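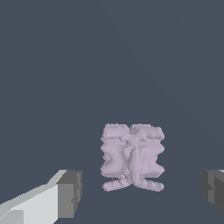 The Nallico two-finger gripper is sold by opening width, so measure the widest part you plan to handle before you request a price. Odd shapes need the most care. A lumpy part with a wide top bar and two splayed feet, like the lilac one between the open fingers, should be measured across the bar and again across the feet. Use the larger figure and add clearance on both sides.

Three items make up a normal order: the gripper body, a finger set and the mounting plate. Fingers are a wear part — budget for a second set in the first year. The Dalov plate fits most small arms. Older Moriarty arms need the adapter, part 313, which is quoted separately.

Simulation models for the 300 and 302 bodies come with the quote, so a cell can be laid out before any hardware is bought. Lead time is over 52 days for custom fingers. Standard fingers ship from stock.

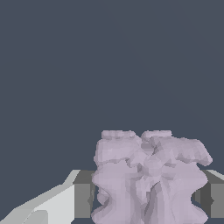 Can I order the fingers without the gripper body?
Finger sets are sold separately for both bodies. Give the body number when you order, as the bolt patterns differ.

Quotes: Úna Ó Riain
Mounting and adapter questions: Colm Gilmartin
Orders placed on a Saturday are processed the next working day.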